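Recalibrating the kitchen scale, and what I got wrong the first time

June 17, 2024
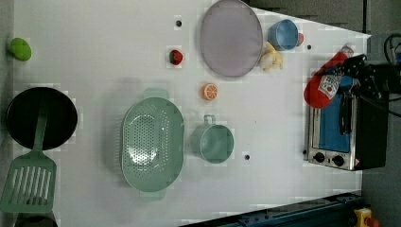
Toy pan and slotted spatula on a white table, ketchup in a gripper.

I bake bread by weight, and for most of last winter my dough kept coming out wetter than the recipe said it should. I blamed the flour and changed brands twice. Then I put a known mass on the scale and the reading was off by enough to explain the whole thing.

The scale is an Ikberg, the flat kind with a glass top and four feet. Inside there are four half-bridge load cells, one per foot, wired together into a full bridge. The signal goes to a converter chip and from there to the display. All four cells should contribute equally. On mine, the same mass read lower on the left rear corner than it did in the center.

My reference masses came from Flovine, a set in the cheap class, which is still far better than anything a kitchen scale can resolve. With the largest combination I own, 2,059 g nominal, the display showed 2,013 g in the center. I repeated that 10 times, taking everything off and letting the zero settle between readings. The spread was 1 g. So the scale was very repeatable and quite wrong.

There is a calibration mode. On this model you hold the unit button while it powers up, wait for the raw count, then tare and add the calibration mass. The manual does not mention it. I found the sequence in an old forum thread by Halvard Løken, who had worked it out for the previous version. The button order is the same on mine, but the timeout is shorter, so have the mass in your hand before you start.

My first attempt made things worse. I had the scale on a folded towel to stop it sliding, and the glass flexes when the feet can sink. Corner errors went up, and the center reading was only good for as long as the towel stayed there. I moved it to a stone counter and did it again. Center error dropped to 1 g over the full set.

The left rear corner was still low. No calibration routine can fix that, as it only stores one gain value for all four cells. I took off the foot and found dried dough packed between the cell and its plastic carrier, which was carrying part of the load around the sensor. A wooden toothpick and a damp cloth took care of it. I then ran the calibration a third time.

Current numbers, with a 414 g jar moved from corner to corner: 414, 414, 413, 414. I can live with that.

Two notes on temperature. The zero drifts for several minutes after the scale comes out of a cold cupboard, so I now leave it on the counter. A hot pan on the glass is also a bad idea - the cell under the nearest foot warms first and the bridge goes out of balance until it cools.

I will check it again in August, when the kitchen is at its warmest. The flour, for the record, was fine. I have gone back to the first brand and still have most of a bag of each of the others.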